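Chapter 8
Watching a Machine Work

Before you begin

This chapter asks you to go and look at a working robot, or to sit through a demonstration of one, and to come back with notes that another person could use. Read all of it before the visit. You will need Chapter 5 (Sensors and What They Miss) fresh in your mind, and a notebook that opens flat.

By the end of the chapter you should be able to:
prepare a one-page question sheet for a site visit
separate what you saw from what you were told
record a demonstration run in a form that can be compared with another run
describe a route or work area from a ground vehicle's point of view

8.1 What a demonstration is for

A demonstration is arranged by people who want it to go well. They have picked the task, the time and usually the place. That is fair enough, and a visitor can learn a great deal from it, but the visitor has to remember that most of the choices were made before the doors opened.

Take the open day at Stuncombe, which we will use throughout this chapter. Stuncombe is a test ground with a workshop, a yard and a loop of paths through the park next door. Tulosora, the company that runs it, builds small wheeled carriers for moving tools and plants around large gardens. Its current model is called Tam. On the open day Tam made the same trip again and again: out of the yard, along the path, over a footbridge, around the beds and home. The loop is 491 meters long. Visitors were given a leaflet with a map on one side and the day's timetable on the other.

Look at what that leaflet settled in advance. The route was fixed and already mapped. The load was a plastic crate weighing 8 kilograms, strapped down by staff. The speed was limited. Someone who watched three runs and wrote "Tam can find its way around a park" would have written down more than the day showed. "Tam completed a mapped loop three times with a light load" is a duller sentence and a better note.

8.2 Observed, reported, inferred

Divide each page of your notebook into three columns before you leave home. Head them Observed, Reported and Inferred.

Observed is for things you saw or heard yourself. "Stopped at the gate, then moved off again" belongs here. Reported is for anything a guide, a sign or a leaflet told you. At Stuncombe the guide said that Tam's battery was good for 80 trips around the loop between charges. It may well be, but no visitor was there long enough to see it, so it goes in the middle column. Inferred is for your own explanations. If the machine stopped at the gate and you think it was waiting for a person to clear the path, that is an inference, however likely it seems.

Students often find the third column hard to keep small. Try writing the first two during the visit and the third on the way home. An explanation written down early tends to shape what gets noticed afterward.

8.3 Looking at the route

Most visitors watch the robot. Spend part of your time on the ground it has to cover, and if you are allowed to walk the route, do so at an ordinary pace before the first run.
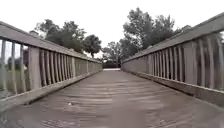

A footbridge is a useful thing to study because it packs several problems for a ground vehicle into a short distance. There is a change of surface at each end, and the space to either side is closed off, so a carrier that drifts has very little room to correct itself. Where the planks are laid crosswise, as they are on this one, the wheels meet seam after seam, and on a small machine that can mean a steady vibration reaching the camera and the load. The low curb along the foot of each railing matters too. To a person it is easy to ignore, but a sensor mounted low may pick it up well before it picks up the rail. Then there are the upright slats with gaps between them, where a range sensor may return the slat on one reading and the grass or leaves beyond it on the next. Chapter 5 called this a broken boundary.

Light should go in your notes as well. A flat white sky gives few hard shadows, and a camera that copes well under it has not been tested against low sun coming through railings in November. Write the weather at the top of every page.

Cusden, the second site used in this book, has no bridge, but it does have a long gravel ramp. When you reach the comparison exercise in 8.6, you will be asked which features of the two routes are alike in difficulty even though they look different.

8.4 Preparing the question sheet

Keep the sheet to one side of paper. Start with questions that have short factual answers, such as the load, the speed limit and who can stop the machine, and leave the open ones for later in the visit. Ask what was changed for the day. Ask also what happens when a run fails - whether the machine waits, goes back or calls for a person - and whether a failed run is logged in the same way as a good one.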